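What I learned from an afternoon of folding cloths

I have been to a good many open days in my time, at breweries and lifeboat stations and once a sewage works (more interesting than you'd think), and they nearly always go the same way. You are given a sticker, walked past things behind a rope, and thanked for coming. So when my neighbour passed on a leaflet for the robotics open day at Skostholm, out on the Pratcombe road, I very nearly used it to light the fire.

I'm so glad I didn't! I had gone expecting to see machines being clever and people standing back from them, and instead I spent the best part of an afternoon watching people being patient. The Rustlow project, as they call it, is all to do with teaching machines to handle household things, and the teaching is done by hand. Somebody straps in, picks up a pair of grippers and does a small job with a bowl or a cloth, and then does it again, and again after that. There was a board by the door saying they had recorded 766 goes at the cloth job alone, with 52 thrown out for one fault or another. 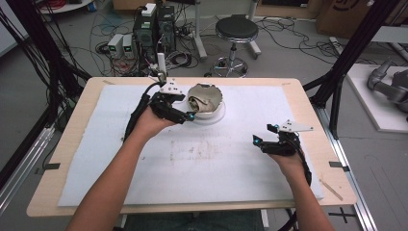
I found I couldn't tear myself away. You try picking up a bit of cloth with two hard fingers in place of your own five and you soon find out how much your hands have been doing for you all these years without a word of thanks. They let visitors have a turn in the Nwachukwu room after tea, and it took me 108 seconds to get a tea towel folded in half, and not a very straight half at that. A girl of perhaps nine did it a good deal quicker and was very kind to me afterwards.

Now, I know there are people round here who think the whole business ought to be kept at arm's length, and I have some sympathy. My late husband packed boxes for a living and I remember what new machines meant in our house. Those questions want proper answers, and I didn't hear many that day. The talk at 2 o'clock went rather quickly past the matter of jobs and on to the lovely things that might be done for people living alone.

But I do think we would argue about it better if more of us had been and had a go. It is hard to be either terrified or starry-eyed about something once you have seen how many times it must be shown a tea towel. I'd like to see Skostholm open its doors every spring, with a longer talk and a lot more time for questions, and I shall be putting my name down, if only to improve on my folding.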